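Griva — datos de doblado de la lavandería de Neltitz

LÉEME antes de bajarte nada, que son cinco minutos.

Qué hay dentro

Griva es el conjunto de episodios que grabamos para enseñar a dos brazos a manejar prendas sueltas. Son 714 episodios teleoperados, casi todos con tela roja (ya sé, ya sé, más abajo hablo del color). El objetivo es el puesto de doblado de Neltitz, donde trabajan 20 personas y donde yo misma doblé sábanas dos veranos, así que opino con conocimiento de causa.

Cada episodio trae vídeo de cámara fija, vídeo de muñeca, posiciones articulares y una nota de texto de quien operaba. Las notas son mi parte favorita, ¡leedlas! Aníbal Peixoto escribe «se me escurre otra vez» con una paciencia admirable.

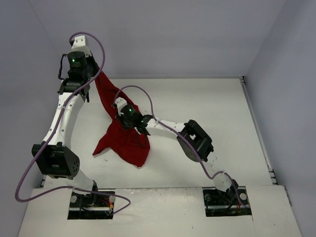 Cámara fija: los dos brazos con la tela roja arrugada.

Qué cambia en el puesto

Esto me lo preguntan siempre, y con razón. El plan acordado con la plantilla es que los brazos se queden con el turno de noche de trapos y camisetas lisas, y que las prendas con botones, cremalleras o manchas sigan pasando por manos humanas. Vilma no despide a nadie por esto — lo tenemos por escrito — pero el trabajo sí cambia: menos doblar y más revisar pilas, separar lo raro y desatascar. A Vasilică Ciobanu le duelen menos las muñecas y le aburre más la tarde, palabras suyas. Las dos cosas cuentan.

Seis compañeros aprendieron a teleoperar. Cobran el plus de formación desde febrero, y quien quiso dejarlo volvió a su puesto sin más.

Vista de muñeca

Ojo con esta cámara: los dedos de la pinza ocupan buena parte de la imagen y la tela sale muy de cerca, con sus pliegues y poco más. Para saber dónde está el otro brazo, mejor combinadla con la fija. Los arañazos en el borde de los dedos se ven en el vídeo, y si vuestro modelo usa pinzas nuevas quizá os convenga aumentar datos ahí.
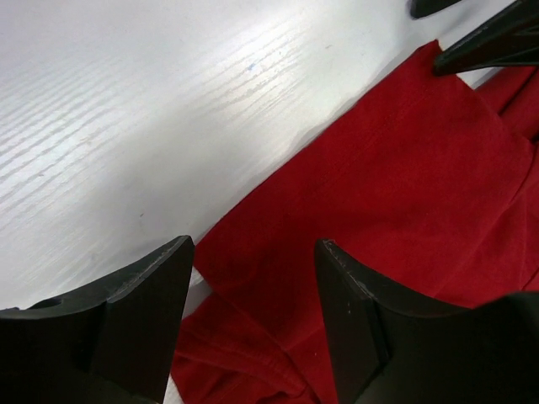 Limitaciones conocidas

El color. Rojo sobre mesa blanca es facilísimo de segmentar y en la lavandería real casi todo es blanco sobre blanco. Hay ocho episodios con toalla blanca en la carpeta irkville, y son poquísimos, no entrenéis solo con eso.

Los reflejos. La mesa brilla según el ángulo y en algunas tomas de muñeca aparece una franja clara.

Las manos. Cada operador tiene su manera de estirar la tela y no la hemos unificado a propósito. Los de Neltitz cogen primero una esquina, los de Seixas tiran del centro.

Uso

Investigación, docencia y trastear en casa, adelante. Para medir el rendimiento de trabajadores, no: quitamos los nombres de los episodios justo por eso, y quien firma una nota es porque lo pidió.

Si encontráis un episodio mal cortado, abrid una incidencia con el número. Los viernes las miro todas.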